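Jellwood Dining Hall Refit
Coordination Meeting: Minutes 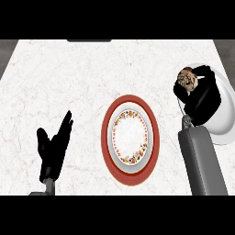 Rendering: white marble tabletop with place setting.

Location: site office, Jellwood, and by phone
Start: 10:15 a.m.
Chair and minutes: Elin Landeg (owner's project manager)
Present: architect; mechanical engineer; acoustic consultant; Dravent (general contractor), site superintendent and estimator; Tisier (ceiling and wall panels), shop manager; Qudah (kitchen equipment), by phone until item 5
Apologies: electrical engineer (comments received in writing and read out under item 4)
Distribution: all present, electrical engineer, owner's facilities office

1. Previous minutes

1.1 Accepted with one correction. Under the old item 6.2, "supply grille" should read "return grille." The duct layout is not affected.

1.2 Actions carried over: the survey of the north wall footing is complete and has been issued. The request to the water utility for a shutoff window is still open. Dravent to chase again. The key schedule is closed.

2. Ventilation and kitchen exhaust

2.1 The mechanical engineer reported that the existing exhaust riser can be reused up to roof level. The access doors in the riser do not seal and all of them are to be replaced. The fan is at the end of its service life and is excluded from reuse.

2.2 Make-up air was discussed at length. The current design draws part of the make-up air through the dining hall by way of the serving opening. Qudah asked that the velocity at the opening be kept low enough not to disturb the heated pass. The mechanical engineer considers this achievable with the shutter fully open but has not checked it with the shutter half down, which is how the kitchen staff run it between services. Calculation to be extended to cover that condition.

2.3 The design occupancy stays at 200 seated. A request from the facilities office to size the air handler for standing events was reviewed. The larger unit does not fit the existing plant room without moving the door, and moving the door affects a bearing wall. Agreed to hold the present size. Standing events will be limited by the operating plan, to be written by the facilities office.

2.4 Condensate from the new unit was shown draining to the roof gutter. Not acceptable to the owner on account of freezing at the outlet. To be rerouted internally to the janitor's sink. The architect will find space for the drop in the corner chase.

3. Acoustics

3.1 The acoustic consultant presented results of the impulse measurements taken in the empty hall. Reverberation is long in the mid bands and falls off at the high end as expected. There is a flutter echo between the two long walls, strongest at seated ear height toward the entrance end.

3.2 Ceiling treatment alone will bring the average down to the target but will leave the flutter. Absorption is needed on at least one long wall. The consultant prefers the wall opposite the windows, in a broken pattern, starting just above the chair rail.

3.3 Tisier confirmed that panels 600 mm wide can be made from stock sheet with no waste cut. Any other width adds a cutting pass and extends the lead time. The architect will redraw the wall elevation to that module. The two end panels next to the columns will be scribed on site.

3.4 Fixing method: Tisier proposed concealed clips. Dravent noted that the plaster on the long wall is hollow in places and that clips will not hold there. Agreed to fix horizontal battens to the masonry through the plaster and hang the clips from the battens. The added projection is to be checked against the door swing at the coat room.

3.5 Cleaning of the fabric facing was queried by the facilities office in writing. Tisier will supply the maintenance sheet together with a spare panel for a stain test. The kitchen will provide oil, coffee and tomato sauce for the test.

3.6 The consultant asked that the reading be repeated after the ceiling is up and before the wall panels are hung. Dravent can give one evening without site noise. The heating must be off for the duration.

4. Lighting and power

4.1 Comments from the electrical engineer were read. The main panel has capacity for the refit as drawn. It does not have capacity for the second dishwasher shown by Qudah as an alternate. If the alternate is taken, a new feeder is required from the basement.

4.2 Qudah stated that the alternate was priced at the owner's request and is not needed for the present meal count. The alternate is dropped. Rough-in for water and waste will be left capped behind the dish return, so that the floor does not have to be opened later.

4.3 Pendant spacing clashes with the sprinkler heads in the two bays closest to the kitchen. The sprinkler heads take priority. Pendants in those bays shift toward the windows by one ceiling tile. The architect accepts the irregular spacing.

4.4 Dimming controls: the wall station by the entrance is to be locked out to staff only. A second station inside the kitchen door was requested and added. Same keypad, same programming.

4.5 Emergency fittings need to be tested with the new ceiling in place. Dravent to include this in the closeout list.

5. Floor

5.1 The moisture readings in the slab remain high along the north wall. The reading next to the old drain is the highest. Dravent suspects the drain body and will camera the line before any primer goes down.

5.2 Tile selection is frozen. The architect asked that all boxes be checked for batch number on delivery and that mixed batches be kept to the corridor.

5.3 The movement joint shown at the kitchen threshold has moved on the latest drawing and no longer lines up with the joint in the slab. Drafting error. It will be corrected in revision 3 of the floor plan. Work on the threshold is held until that revision is issued.

5.4 Qudah left the call at this point.

6. Cost

6.1 Dravent presented one change order, in the amount of $1,555, for removal of abandoned pipe found above the old ceiling. Quantities were checked on site by the chair and agreed. Approved.

6.2 The battens under 3.4 will be priced as a separate change. Tisier and Dravent each believed the battens to be in the other's scope. The drawings show them in neither. Dravent will carry the work, and Tisier will provide setting-out dimensions at no charge.

6.3 The credit for the dropped dishwasher alternate is nil, as it was never in the contract sum. Noted to avoid a later query.

7. Schedule

7.1 Ceiling grid starts when the duct pressure test has passed. The test has been put back until the riser access doors arrive. The supplier has given a ship date in September.

7.2 The chair asked whether the grid could begin at the entrance end, where there is no duct. Dravent would prefer a single start, as the lift has to be brought in through the loading door and that opening is shared with the tile deliveries. Left to the superintendent.

7.3 Panel fabrication at Tisier is not critical provided the wall elevation is released before the ceiling is closed.

7.4 The temporary serving line in the annex remains in use. The facilities office reports that the extension cords across the corridor are a trip hazard. Dravent to supply cord covers the same day.

8. Other business

8.1 Dust in the coat room. The plastic barrier has come away at the top twice. A framed partition will be put up in its place.

8.2 The loading door is being left unlocked after the last delivery. The superintendent will hold the key and sign it out.

8.3 Drawings are to be sent as full sets from now on. Single sheets sent by email have led to two trades working from different versions.

9. Actions

Mechanical engineer: exhaust velocity with shutter half down (2.2); condensate reroute (2.4)
Architect: chase space (2.4); wall elevation to panel module (3.3); coat room door swing (3.4); floor plan revision (5.3)
Tisier: maintenance sheet and spare panel (3.5); batten setting-out (6.2)
Dravent: utility shutoff (1.2); quiet evening (3.6); drain camera (5.1); batten price (6.2); cord covers (7.4); partition (8.1)
Qudah: capped rough-in dimensions (4.2)
Facilities office: operating plan (2.3)

Meeting closed 12:05 p.m. Next meeting to be called by the chair on receipt of the drain survey. Corrections to these minutes to E. Landeg in writing before then.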